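Can a machine do real chores yet? (household and small workshop)
Home > General discussion > Automation at home

melina_n
Good evening to all. I have a question which divides my family. My brother says that in a few years we will not touch a dish or a screwdriver any more. I run a small repair shop in Mellden with one colleague, and I would be very happy if he was right, but I don't see it. Has anybody here a machine that does a whole chore from start to end, and not only the easy middle part?

husico_fan
We have the Husico vacuum for more than 300 days now. It does the floor, I do the chairs, the cables and the stairs. So I would say it does half a chore. But half is still half, I don't want to give it back.

Tolva44
I disagree with the word "yet". Dishwashers and washing machines are robots for me. They only don't have arms, so people forget to be impressed.

melina_n
Tolva44, I accept the dishwasher, but who fills it? The filling is exactly the part I hate.

ourania.v
I follow this subject since a while, because I try small arms in simulation in my free time. My present task is a small yellow arm on a wooden table, with one black box next to it. The arm should reach to the box, take it and bring it to another place on the table. It sounds like nothing.

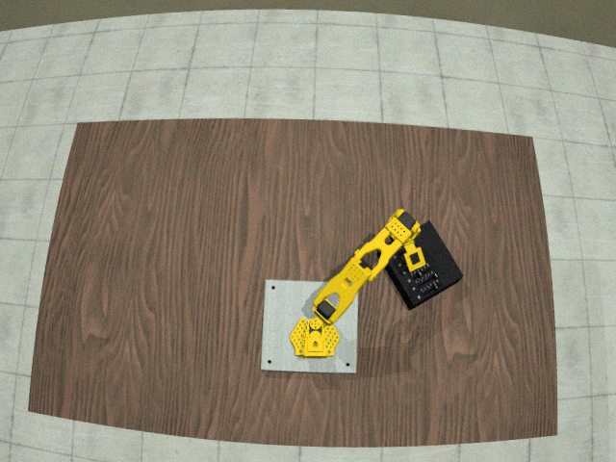 Last month I let it run 127 times with the box turned a little differently each time. When the box stood straight to the arm, all was good. When it was turned on its corner, the arm often came with the wrong angle and pushed the box away - and this is in a simulation, where the light never changes and no cat is walking by. So when somebody tells me that the kitchen will be solved by April, I stay calm.

Tolva44
With respect, Ourania, this is one person with a free evening. A company with money has solved this already. At my work there is a Lefèvre cell which packs cartons the whole night.

ourania.v
Yes, and I believe you. But how do the cartons arrive? I suppose always the same size, always from the same side. If you give me this, my arm is also a good worker.

Tolva44
Same size, yes. From the same side, also yes. OK, I give you this point, but only this one.

quietdrill
I work in a shop with eight people. We tested an arm for sorting returned parts, the software was called Clurura. It was good with big parts and bad with anything in a plastic bag. My boss sent it back. I think he was too quick, two more months would have helped.

melina_n
quietdrill, bags are most of my day! Was it slow also, or only wrong?

quietdrill
Slow. But it did not go for lunch, so the slowness did not disturb me so much. The wrong ones did, as I had to check every box again afterwards.

husico_fan
For my mother I would take a slow one. If it needs three hours to fold the towels while she sleeps, what is the problem?

ourania.v
The problem is only the price, and who comes when it stops in the middle of a towel. For the rest I agree with you. Melina, if you want, write me which parts you sort and how big they are. I can try a similar shape on my table and tell you how it goes.

melina_n
Thank you, I will measure some tomorrow morning before we open. My brother will read this also, I have sent him the link.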